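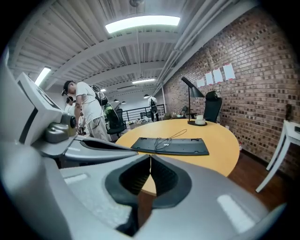 *At the yellow table, Wednesday morning.*

The woman who runs the sewing and mending room in Gerkthorpe would like it known that she didn't set out to run anything. She came in one February to ask if she could borrow a darning mushroom, stayed for a cup of tea, and has had the keys for eight years.

"I was going to be home by lunch," she says, laughing. "I had soup on."

We talked for most of a morning, and she hemmed a pair of school pants the whole time without once looking down. She grew up over in Stotedley, where her grandmother took in alterations and kept the buttons in old coffee cans sorted by color (she still has the cans, and she still sorts by color, though her daughter thinks size would make more sense). Her first real job was at Hollau, back when it still made work coats, and she speaks of the place with great fondness and a little leftover exasperation.

"We turned out 200 collars on a good day," she says. "You'd go to bed and see collars. But I learned to sew a straight line there, and I learned to rip one out without crying, and I'd say the second one has been more use to me."

What people bring her now is mostly the ordinary stuff of a household: jeans gone at the knee, a coat lining that has let go at the armhole, a favorite quilt the dog got hold of. She charges next to nothing and would much prefer to teach you than do it for you, so be warned, if you come in with a missing button you're likely to leave knowing how to make a thread shank.

Her own machine is an old Ishida that weighs as much as a small calf, bought secondhand for $80 and oiled every Sunday night. She has been offered newer ones and always says she'll think about it.

"It does forward and it does back," she says. "I don't know what else I'd ask it for."

I asked what she would tell a person who has never picked up a needle, and she took so long over it that I thought she hadn't heard me.

"Use a shorter thread than you want to," she said finally. "Everybody cuts it too long so they won't have to thread the needle again, and then they spend the whole evening picking at knots. And sit by a window if you've got one."

Then she bit off her own thread, held up the pants, and asked whether I'd noticed that my cuff was coming down.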